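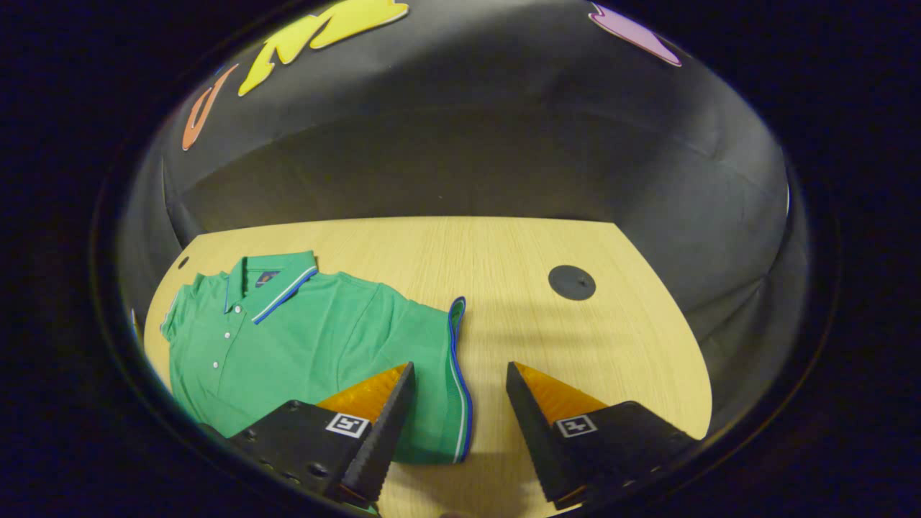 업데이트 서명 검증을 부팅 단계에서 강제하면 구형 단말이 멈추지 않느냐는 질의가 Urncombe 측에서 지난 중간 점검 때 들어왔다. 답변은 3절에 적는다. 질의 원문에는 "검증 실패 시 사용자가 복구 화면까지 갈 수 있는지, 그 과정에서 네트워크가 필요한지"도 포함되어 있었다.

Dodberg 선탑재 소프트웨어 점검 과제 진행 보고 (8월분)
제출처: Urncombe 기금 사업관리 담당

1. 과제 범위
본 과제는 보급형 노트북에 출고 시 설치되는 업데이트 도우미의 통신 경로와 권한 사용을 점검하고, 대체 가능한 공개 구현을 제공하는 것을 목표로 한다. 점검 도구의 명칭은 Grernby이며, 대체 업데이트 클라이언트는 Witkowska라는 이름으로 별도 저장소에서 관리한다. 이번 기간에 범위 변경은 없었다.

2. 점검 도구
Grernby의 수집 모듈은 설치 이미지에서 실행 파일, 예약 작업, 루트 인증서 저장소의 변경분을 추출한다. 이번 기간에 설치 이미지 300개를 처리하였다. 이 가운데 20개는 압축 형식이 달라 자동 추출에 실패했고, 수동으로 풀어 다시 넣었다. 해당 형식의 해제기는 작성 중이다.
인증서 비교 결과는 이전 보고와 출력 형식이 다르다. 종전에는 지문만 기록했으나 현재는 발급자, 유효 기간, 키 용도를 함께 기록한다. 과거 결과와 직접 비교하려면 변환 스크립트를 먼저 실행해야 한다. 변환 스크립트는 저장소의 tools 디렉터리에 있다.
오탐은 주로 제조사 전원 관리 서비스에서 발생하였다. 이 서비스는 시스템 권한으로 실행되면서 주기적으로 외부 서버에 접속하므로 현행 규칙에서는 업데이트 도우미로 분류된다. 규칙에 다운로드 파일의 실행 여부를 조건으로 추가하였고, 재시험은 다음 기간에 한다.

3. 대체 클라이언트
Witkowska의 서명 검증은 목록 파일과 패키지 양쪽에 적용된다. 목록 파일의 서명이 유효하지 않으면 패키지를 내려받지 않는다. 부팅 단계 검증은 기본값을 끔으로 두었다. 켜진 상태에서 검증에 실패하면 직전 버전으로 되돌린 뒤 로그를 남기며, 복구 화면 진입에 네트워크는 필요하지 않다. 구형 단말에서는 되돌리기에 약 60초가 걸렸다. 정지 현상은 시험 중 재현되지 않았으나 저장 장치 잔여 공간이 부족한 조건은 아직 시험하지 않았다.
시험용 단말 100대에 대한 배포는 절차상 두 차례로 나누어 진행한다. 첫 번째 배포는 완료하였다. 두 번째 배포는 프록시 환경에서 인증서 고정이 연결을 차단하는 문제를 수정한 다음에 시작한다.

4. 지연 및 위험
보안 점검 문서의 초안 제출이 늦어지고 있다. 위협 모델 가운데 공급망 항목의 서술이 구현과 맞지 않아 다시 작성하고 있으며, 서명 키의 보관과 교체 절차도 확정되지 않았다. 현재 키는 빌드 서버와 분리된 장비에 보관한다. 키 교체 시 기존 단말이 새 키를 신뢰하도록 하는 중간 배포본이 필요하고, 이 작업은 당초 계획에 들어 있지 않았다.
예산 항목 간 전용은 없다. 빌드 서버 사용료는 계획 범위 안에 있다.

5. 다음 기간 작업
- 압축 해제기 추가 및 실패 이미지 재처리
- 분류 규칙 재시험, 오탐 목록 갱신
- 프록시 환경 연결 문제 수정 후 두 번째 배포
- 잔여 공간 부족 조건에서의 되돌리기 시험
- 키 교체 절차 초안 제출

시험 로그와 변환 스크립트 사용법은 과제 저장소의 해당 디렉터리에 올려 두었다. 로그의 시각은 모두 협정 세계시 기준이다.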